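**Thread: Two-arm cell replacing hand kitting, what happens to the grade 2 roles?**

**fmuriithi**
Posting under my own name because the plan is already on the noticeboard. I'm Faraji Muriithi, kitting lead at the Karkthorpe site. Management has signed for a Nelby two-arm cell to take over the small-parts bench on lates. Willero is doing the integration. The target is 300 kits a shift, unattended except for replenishment and faults.

The job as it stands is pick, check against the card, bag, label. The proposal moves two people per shift from the bench to what they call "cell attendant". Part of the attendant's time would be spent in the simulator, stepping through recorded faults and choosing a recovery before it goes to the real arms. We have had the simulator on a desktop in the supervisor's office since November.
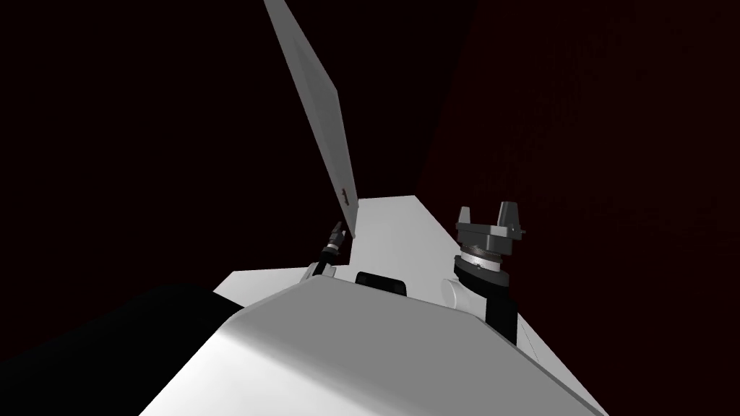 The attendant role is on the same grade as kitting. My view is that it shouldn't be. Picking a recovery move is a judgement with consequences for stock and for the arm, and the present job description has nothing like it. Has anyone been through this with a similar cell, and did the grade change before or after go-live?

**torque_and_tea**
After, and only because the fault log was presented at the pay review. Get the log format agreed now. Ours recorded stoppages but left out who cleared them and how long it took, so for the first few months there was no evidence that the attendants did anything.

**pallet_jack**
I'd be careful about the grading argument. On our line the recovery choice was a menu of four options and the system greyed out the unsafe ones. That is supervision of a machine, same as a wrapper or a labeller. We don't regrade people for clearing a wrapper.

**fmuriithi**
The menu exists but it isn't the whole job. If none of the options apply, the attendant jogs the arms by hand in the simulator, saves the move and submits it. The submitted move is what runs. A wrapper has no equivalent.

**pallet_jack**
Fair, that's a different thing. Who approves the move before it runs?

**fmuriithi**
On days, the Willero engineer. On lates, as the document is written, the attendant who made it.

**mbalan_controls**
Bălan here, controls, different company but I've commissioned cells like this. Self-approval on lates is the part to object to, ahead of the money. Ask for a second sign-off or a hard limit on speed and reach for any hand-made move. Also ask which viewpoint people will be working from. From the robot's own view the body takes up much of the picture, and operators used to looking down on a bench find distances difficult to judge.
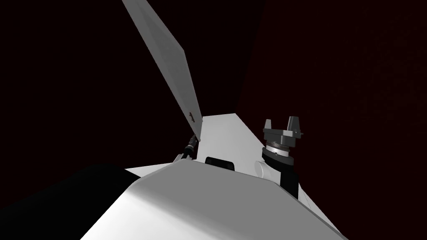 *Simulator, robot's own viewpoint. Right gripper open, nothing held.*

With a view like that I would want a side view on a second monitor as standard. Without one, expect people to creep the arm in small steps, and expect the recovery times to reflect it.

**torque_and_tea**
Agree on the second view. We asked for it late and it was treated as an extra.

**k_dunmore**
Slightly off the main point. What happens to the people who don't want to work at a screen? We had good pickers who were fast with their hands and had no interest in the new role. They went to goods-in. Two have since left.

**fmuriithi**
Goods-in or returns are the options offered. No change in pay, different start time. The start time matters more than it sounds, as the 602 bus doesn't run early enough for goods-in.

**pallet_jack**
Then put the bus in the written response. Start times are usually easier to shift than grades.

**fmuriithi**
Will do. Draft response so far: log format to include name and clearance time, second sign-off on hand-made moves, side view fitted before go-live, goods-in start time reviewed, grade reviewed against the log after three months. I still think three months is late for the last one.

**mbalan_controls**
Three months is short for a log to settle. Faults in the first weeks are mostly feeder set-up and will make the role look busier than it ends up.

**torque_and_tea**
Disagree. The set-up period is work too and the attendants are the ones doing it. Count it.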